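Bin day, finally

6/30/21

Quick one, I have to be out the door in ten. Sorted the odds and ends bin this morning. Been putting it off since December. Karim said just tip the lot in the trash and I nearly did.

Rules I'm using: if it has a use, it stays. If I can't name it, 2 weeks on the shelf and then out. Tape always stays. Foil goes, why do I keep foil, it's crumpled before I even get to it. 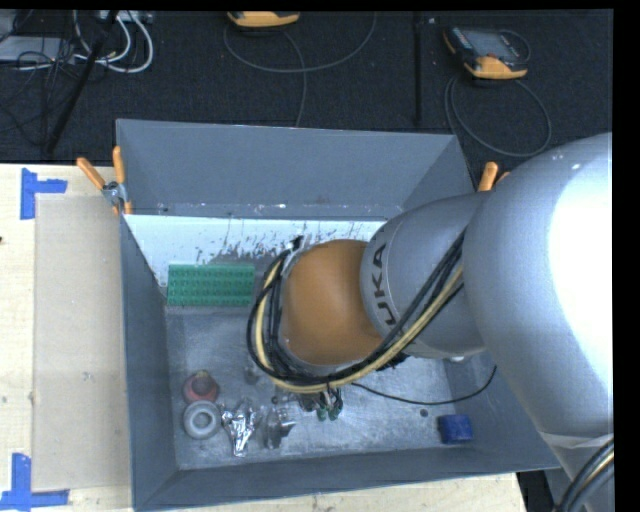
The green building plate is the hard one. Flat, takes up room, no bricks to go with it, Zuleica wants it for her nephew so thats probably sorted. Little see-through plastic bits I have no patience for. Small blue block can stay, I like it.

Still to do: wipe down the metal. Those gray specks on the back wall are driving me nuts and the floor of it is all scuffed, dont think that part will ever come up nice. Tried dish soap on another tray once, meh. Anyone got something better? Not bleach.

Ok really going now. Drawer next, maybe.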